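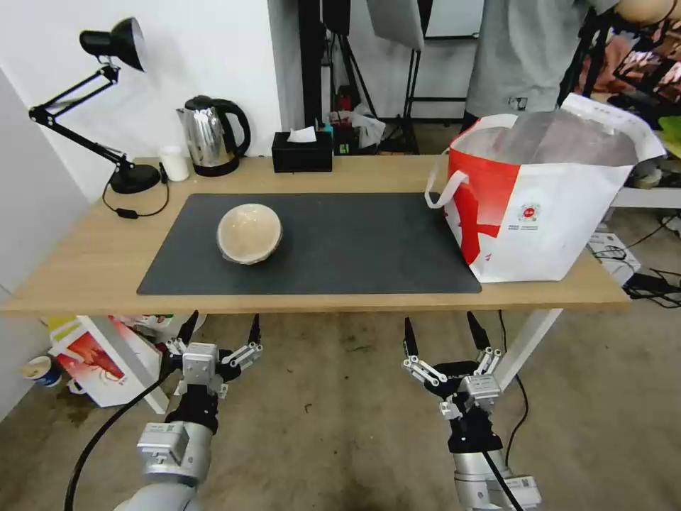 *My desk at lunchtime, kettle and all.*

### Eating at a desk without wrecking it?

**uvel_lunchbox** - January 5, 2020

Hi everybody! I work at the same desk I eat at (small place, no kitchen table), and I've put a big dark gray mat over most of it so I can stop fretting about soup on the wood. The bowl goes on the mat, the takeout bag stays at the right end, and the kettle lives at the back with the lamp and the tissues. I'd love to hear how the rest of you manage - do you clear everything off first, or just eat around it?

**Halfdan Kirkegaard**

I'd move that kettle, friend. Mine sat next to my lamp for 2 years and I never liked having the cords so close together. Otherwise it looks like a very pleasant spot for soup.

**endale_tea**

Oh, I disagree! A kettle within reach is half the joy of a desk lunch. I'd send the takeout bag to the floor first.

**uvel_lunchbox**

The kettle stays, sorry Halfdan! One more picture, with the red cup and the big white basin out on the mat too.

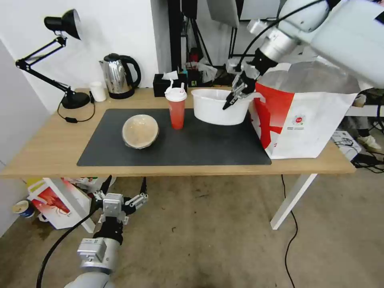
### Re: Eating at a desk without wrecking it?

**Lærke Thorlacius**

I like the basin very much. I keep one for dirty dishes, so it's a single trip to the sink. But please don't put the bag on the floor, I did that in May and stepped right in my noodles.

**endale_tea**

Fine, a chair then :)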